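Javotley
@javotley · 16 July 2024

1/ We live now 7 weeks in the new apartment and the upstairs landing is still the place where everything lands. I mean it, every object that has no home goes there. This week I decided to clear it, and I will write how it goes.

2/ The landing is small. Wood-plank floor, a dark brown handrail that makes a curve, metal bars under it. I like it very much when I can see the floor. In June I could not see the floor.

3/ First I took away the boxes from Granon, the moving company. 31 of them, all folded flat, and they went down to the paper container in 2 trips. My back did not thank me.

4/ Next, the small soft things. Socks, cloth toys, a scarf, things with many colors and no clear name. I made one rule for myself: pick up one thing, decide, put it away, and only then touch the next thing. When I hold three things I decide nothing.

5/ A question for people who know better English than me: is it "a landing" also when it is as long as a corridor? My neighbor says hallway. The rental paper from Robles says "upper gallery", and this sounds like I own paintings.

6/ For the small soft things I bought a basket from Kollex, 48 centimeters wide. It is a little too wide for the corner where I wanted it. I measured the corner, but I measured it without the baseboard. Please measure with the baseboard.

7/ Somebody asked if I clean the railing before or after the floor. Before! The dust from the bars falls down, so the floor must wait. I use an old sock on my hand, a bit damp, and go bar by bar.

8/ Large flat things are still my problem. They lean on the railing and I walk past them every day until I stop seeing them. If you have a good place for such things in a small apartment, please tell me.

9/ Where I am today: one soft thing in red, teal and pink picked up from the list of small things, and the big white panel still lying against the railing.
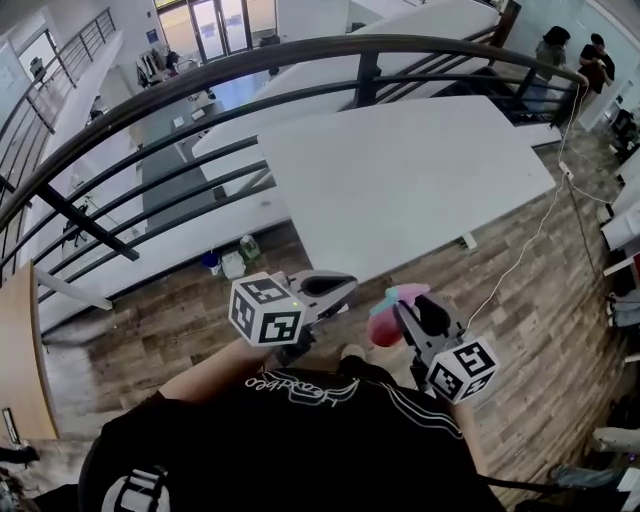
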